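**Wanted: part-time children's room assistant, Kivwood Public Library**

The children's room at Kivwood is looking for one (1) human being to work 18 hours a week, including every Tuesday evening and most Saturdays. The last person in the job stayed nine years and left to open a bakery, where she says the hours are worse but the customers bite less.

The pay is modest. We would write a warmer word if we had one. It goes up a little after the first year, there is paid sick time, and you may borrow as many books as you like without fines, a perk that lost some of its shine when we dropped fines for everybody else.

## What the job is, on paper

You will check books in and out, shelve them, help run story time, set out the play tables before opening, and answer questions from children, parents, grandparents and the occasional teenager pretending to ask for a younger cousin.

## What the job is, off paper

You will be asked for "the blue one." You will find the blue one. You will learn which parents want a recommendation and which want to be left alone in the beanbag corner for 20 minutes. You will read the same book about a duck so often that you start to have opinions about the duck.

Our picture books are shelved by subject, a system set up years ago by someone who loved trains. There are 200 train books. There are 5 on feelings. Part of your work this year will be helping us fix that, gently, while the train people are looking elsewhere.

Story time draws a good crowd, and in May, when the Dridau Road preschool walks over, it draws a much bigger one. You don't need to sing well. You do need to sing loudly, in front of adults, before 10 a.m.

The play tables take up more of the day than anyone expects. Puzzles, blocks and lacing cards all go out in the morning and have to be wiped down and put back in the right bins at closing. If you are a person who can see a puzzle with one piece missing and still sleep at night, please say so in your letter. We're hiring for that.

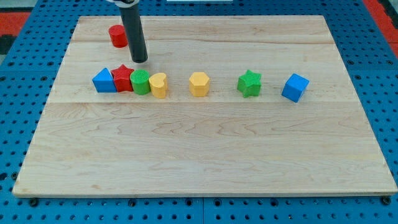

Do I need a library degree?

A high school diploma and some real experience with children will do, and the experience can be babysitting, camp, coaching or having been the oldest of several.

## You might be right for this if

- You can alphabetize while being talked to.
- You can lift a full book crate, or can ask for help without making a speech about it.
- You know a few picture books published after you were eight.
- You can tell a grown man that the laminator is for staff use, and have him thank you.
- You're comfortable with a catalog computer that needs a moment to collect its thoughts.

A second language is very welcome. So is a driver's license, as we take a book cart out to Skaswood every other week in the summer, and the bus to Skaswood is more of a rumor.

## You might be happier elsewhere if

You want a quiet library job. The quiet library job is upstairs, in local history, and the man who has it is in excellent health.

We would also ask you to think it over if you see this as a place to finish your novel. Two people have tried. One got as far as a title.

## Training

You'll spend your first 2 weeks alongside other staff, at full pay, doing a bit of everything. After that you'll have your own shifts, though there is always a second adult in the room when we're open. You'll need to pass the standard background check before you start. We pay for it and it takes as long as it takes.

By the end of the summer we hope to have new labels on the first 1,000 picture books. There will be stickers. If you have strong feelings about getting stickers on straight, bring them with you.

## How to apply

Send a one-page letter and a resume to Krum Jurić, head of children's services, or drop both off at the front desk in an envelope with his name on it. The accent mark is optional - he has seen every version. Please don't hand your envelope to a child to deliver, however charming that seems. We lost one behind the radiator that way.

In your letter, tell us about one book you would put in the hands of a six-year-old who says they hate reading, and what you'd try next when they hand it back.

Interviews are held in the Matić Room on the ground floor, last half an hour, and include reading a picture book out loud to three members of staff. We'll do our best to fidget. You'll hear from us either way, by phone or email, so tell us which one you answer.

The job is open until filled.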